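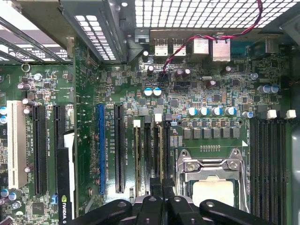
Why does it take so long to talk to a spacecraft?

If you shout at your sister across the garden, she hears you almost at once (whether she answers is another matter). Talking to a spacecraft is slower, even though radio messages travel at the speed of light, and nothing in the universe goes faster than that.

The trouble is that space is enormous. Light would cross your garden before you had started to blink. It needs a bit more than one second to reach the Moon. To reach Mars it needs at least three minutes, and when Mars is on the far side of the Sun it needs more than 20.

Let's invent a probe

We'll call ours Marno and send it a long way out, until it is 754 million kilometres from home. A message now takes nearly 42 minutes to get there. The reply takes just as long to come back. So if you ask Marno "Are you all right?", you have time to eat lunch, wash up and start worrying before you hear "Yes, thanks."

This is why you can't steer a faraway probe with a joystick. By the time you saw the boulder, you would have hit it a good while ago.

So who is driving?

Mostly, the probe is. Engineers send up a long list of jobs, and the computer on board works through them by itself. If something goes badly wrong, many probes go into "safe mode". They switch off whatever they can do without, turn their aerial towards Earth and wait to be told what to do. Some people behave like this on Monday mornings.

Why are the messages so faint?

Radio waves spread out as they travel, like ripples on a pond. Go 2 times as far away and the signal is four times weaker. By the time it reaches us there is hardly any left, so we catch it with dishes as wide as a football pitch is long, or not far off.

Try it yourself

Stand at one end of a corridor with a friend at the other. Write each other notes, but count slowly to 51 before opening any of them. Now try to agree on what to have for tea.

Words to know

Probe: a spacecraft with no people in it.
Aerial: the part that sends and receives radio waves.
Signal: a message carried by those waves.

Last updated 24 Jul 2023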